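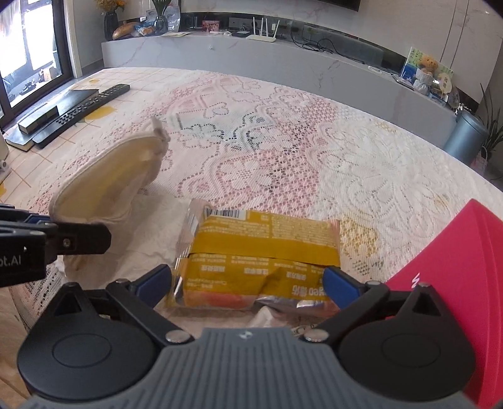

Draft 2 — still need to fix the referencing

**Hydration and afternoon headaches in first-year students**

Our group wanted to know if drinking more water during the day had anything to do with headaches after lunch. Lots of people in our course get them. Survey went out in August through the Denargate campus noticeboard, closed on a Tuesday. 126 responses, 28 thrown out — incomplete, mostly stopped at the sleep section.

**Method**

Online form, 30 questions. Water intake was self reported in glasses, so not very precise. Should of given a cup size. Coffee and tea counted separately. Anyone on medication for migraine was asked to skip to the end.

**Results**

Low intake group reported more headaches per week, but they also slept less and skipped breakfast more often. Hard to seperate these. Graph in appendix B (colours to be changed, the grey doesn't print).

**Problems**

- no control for screen time
- Muletti residence over-represented, they had the link first
- the word "headache" means different things to different people

**Next time**

Use a diary over two weeks, same labelled bottle for everyone. Ask the Rungrueang clinic about a proper headache scale — emailed, no reply yet.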